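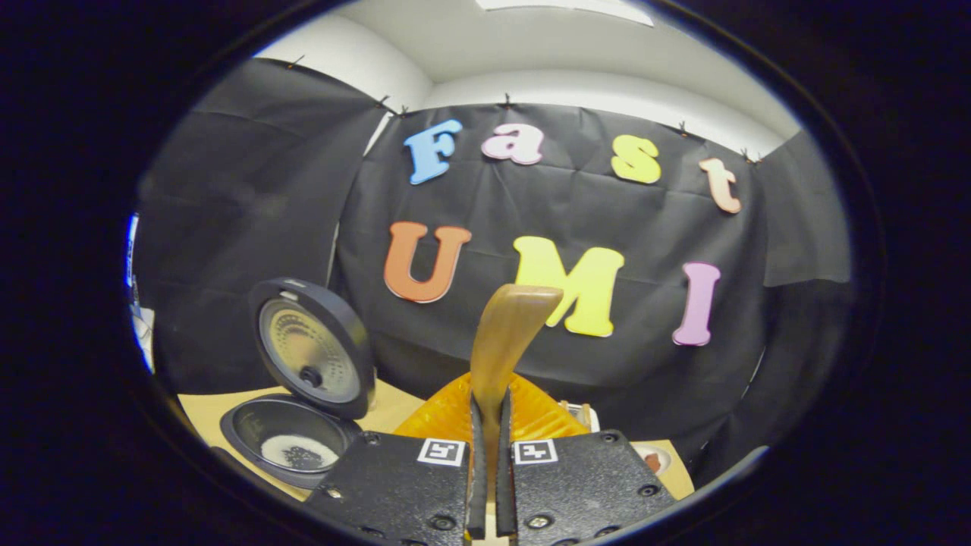
Three of the participants in the Starkham interviews said almost the same thing, that the last rice in the pot is the most difficult to serve, and one of them added that she often leaves it there until the evening because "it is not enough for a bowl and too much to throw."

Figure 2. Open rice cooker with a small amount of rice at the bottom of the pot, and a translucent amber-brown rice paddle.

4.2 Serving the remaining rice

In this section we consider what happens with small amounts of cooked rice. The households in Starkham and Ljungberg kept a kitchen diary during July, and from these diaries we collected 400 entries in which rice was served from an electric cooker. In 69 of them the writer mentioned rice that stayed in the pot after the meal.

The diaries show two habits. In the first, the person opens the lid, gathers the rice to one side with the paddle and lifts it in one movement. In the second, the paddle is used only for the large portions, and a spoon is taken for the rest. Families in Ljungberg preferred the spoon. We did not find a clear relation with the age of the cooker.

The shape of the paddle was discussed more often than we expected. A broad, flat head (as in Figure 2) was liked for full pots, but several writers found it too wide when only a small mound was left. Some of them turned it on its side. The Gisteck survey of 2,000 kitchens did not ask about paddles, so we cannot compare our result with it.

Where the paddle is put between two servings was also different from home to home. Most entries name the table next to the cooker or a small plate. The entries on washing the inner pot are treated in Section 4.3.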